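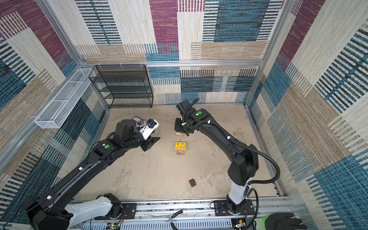
Galura House Fit-Out Group
Minutes, Thursday, 4:00 p.m., Aitken Room

1. Last minutes
Approved with one fix: the carpet came from Sisine, not Flarov.

2. Carpet walls
Everyone loves them! The maroon and teal blocks with the cream stripes warm the place up so much, and carrying the same patchwork onto all three sides was a great call. Sisine has offered us 7 leftover pieces. Agreed to take the lot – they would make terrific seat covers for the hallway bench.

3. Shelves and basket
Black mesh shelving stays in the back left corner. Long discussion on the white wire basket on the left wall. Gloves and tape in the sections, or small brushes? Gloves and tape won, 4 votes to 2.

4. Floor
Scuff marks noted. The sandy color is lovely and we are keeping it. Flarov to be asked for a price on a gentle cleaner.

5. Budget
Nearly $20 left. Carried over to August.

Closed at 4:50 p.m. Next meeting in the same room, bring fabric scissors.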